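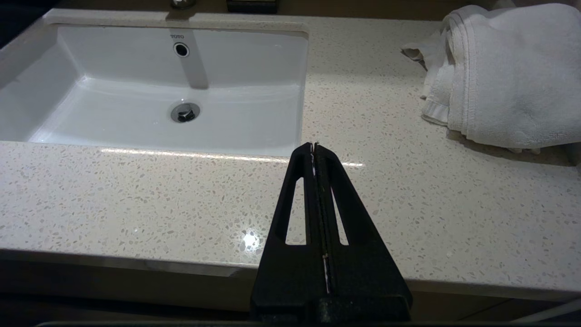 Wrist camera view at the bathroom counter, fingers closed, towels at right.

Comparing two finger sets on a towel stack

This page covers the bench routine we use to compare gripper fingers on folded terry towels. It assumes you already have the arm mounted, the wrist camera streaming and the Kwofie controller talking to both. If you don't, do the setup page first.

What you need

- One arm with a parallel gripper
- Two sets of fingers to compare. We used the Storkent cutout fingers and the flat Fuvine fingers
- A stack of folded white towels, all the same size
- A counter with a sink. A plain table will do for a first try, but glare from a real counter changes the results
- The log sheet

Step 1. Set the counter

Put the towels to the right of the sink with the banded hems toward the sink side. Leave the stack a little messy. Our first version used perfectly squared towels, and Senyo Ankrah pointed out that both finger sets scored the same on them. Pull one layer partway out so it hangs loosely onto the counter. Leave the counter between the stack and the sink clear.

Step 2. Check the camera view

Close the fingers and bring the wrist to the start pose, low over the front of the counter. You want the fingertips in the lower middle of the picture, the sink at upper left and the near edge of the towels at right. If you can't see where the towel meets the counter, raise the wrist until you can.

Look for glare. White porcelain, white towels and a pale counter will push auto exposure around every time the wrist moves. Set exposure to manual and start at 4000 microseconds. A small bright spot on the counter is fine as long as it stays off the towel edge. If it sits on the edge, move the lamp. Don't fix it by lowering the exposure, or the front of the vanity goes so dark that you lose the lip of the counter.

The open cutouts in the fingers help here. With the fingers closed you can see counter speckle through both of them, and that gives you a quick check that you are looking at the counter and haven't drifted over the basin. Solid fingers block that part of the view.

Step 3. Zero the fingers

Close fully and press Zero on the controller. Read the position value. Ours reads 619 with the Storkent set and 445 with the Fuvine set. Your numbers will be different. Write them down and check them again after every finger change — if the value has moved, a screw is loose or a pad has shifted.

Step 4. Run the grasps

For each finger set:

1. Go to the start pose.
2. Open to full width.
3. Move to the loose edge of the top towel and come in at a shallow angle.
4. Close at the low force setting.
5. Lift straight up, hold, and lower.
6. Log the result as one, more than one, or none.
7. Restore the stack by hand.

Do five lifts from the loose edge and five from the folded edge. Then swap fingers and repeat. Use the same person to restore the stack for both sets. Huiling Xu and I fold differently enough that it showed up in the log.

Step 5. Compare

Look at the "more than one" column first. A missed grasp can be tried again. A double lift usually drags the stack toward the sink, and then the whole setup has to be done over.

In our runs the narrow tips got under the loose edge more easily. The flat fingers did better on the folded edge, where there is more cloth to hold. We kept the narrow ones on the arm for counter work, mostly for the camera view.

Common problems

Fingers snag on the terry loops: slow the opening move after release. Check the pads for lifted corners.

Position value drifts during a run: let the gripper warm up and zero again.

Arm stops short of the stack: the keep-out box for the faucet is probably too big. Kenji Wojcik's settings file has one that fits a standard vanity.

Last updated 2021-09-15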